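Birnum gripper kit - common questions 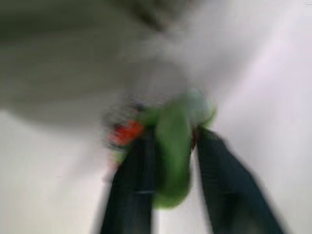 Wrist cam view, green item held between the finger tips.

What do I get?
Two fingers, wrist cam, cable, mounting plate. Arm not included.

Will it fit my arm?
Fits the Fandar and Jedthorpe. Others, ask first - we may have an adaptor.

How often do I change the finger tips?
Every 2,000 grips. Sooner if they look worn. Spares are $9 a pair, any colour.

Waranty?
13 months, parts and labour. Email Gerardo Macaraeg with your order number.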